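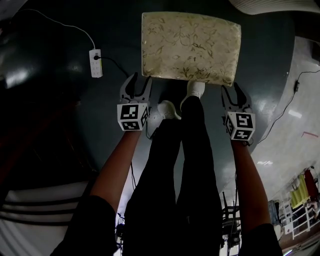 About Renel

Renel is a testing and repair workshop for upholstered seating and loose cushions. We work for furniture retailers, hotel groups, rental companies and private owners. The workshop does two kinds of work: measuring how filled products hold up under load, and rebuilding the ones that no longer do.

History

The firm was set up by Chih-ming Ho and Fitzgerald Thibodeaux. Ho had worked on foam formulation, and Thibodeaux had run a trade upholstery business. The first contract was a dispute over seat cushions that had lost height within a season of delivery. The retailer and the supplier both wanted a measurement from a third party, and there was no local shop set up to take one. The method written for that job is still in use, with two revisions.

Repair was added later, when clients began asking to have tested items put back into service. The former Lam upholstery shop was taken over for this purpose, along with its cutting tables and two walking-foot sewing machines.

What we measure

Foam inserts are conditioned at a fixed temperature and humidity before any reading is taken. Height is measured at the center and at four points set in from the corners. The insert is then compressed to 40 percent of its original height and the force is recorded. After load cycling, the readings are repeated on the same points and the loss is reported for each one. An average is given on request but is not used for pass or fail decisions.

Standard cycling runs to 1,000 strokes. A short run of 500 is offered for incoming goods checks, where the purpose is to compare one batch with another. The two runs are not interchangeable and reports state which was used.

Covers are tested separately from fillings. The usual set is seam slippage, rubbing, colorfastness to light and change in size after cleaning. Printed fabrics are also checked for loss of pattern along the welt and at the corners, where wear shows first. Zippers are opened and closed under side load.

Fire behavior is not tested in house. Samples for that work are cut and labeled by us and sent to an outside laboratory, and the laboratory's report is passed on unchanged.
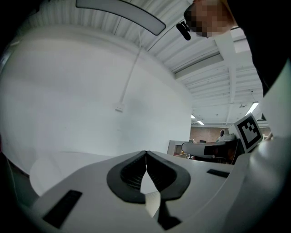

Repair and refilling

Items are accepted singly or in lots. Each receives a tag number, a weight and a written condition note before the cover is removed. Replacement foam is cut slightly oversize so that the cover sits under tension. Fiber and feather fillings are weighed in. Original covers are reused where the seam allowance permits. Where it does not, the client receives a quote for a new cover and may supply fabric.

People

Felista Khaemba manages the test room and signs all reports. Shih-chieh Leung is responsible for cutting and sewing. Chi-keung Fang handles quotes, sample intake and shipping. The company employs 19 people in total, most of them on the repair side.

Locations

The test room and office are in Grononport. Repair work and fabric storage are at the Husby building, which has the loading dock. Deliveries of more than one pallet should go to Husby. The repair floor closes in February for machine maintenance; the test room stays open.

Samples are kept for one quarter after the report is issued and then returned or recycled, as marked on the intake form.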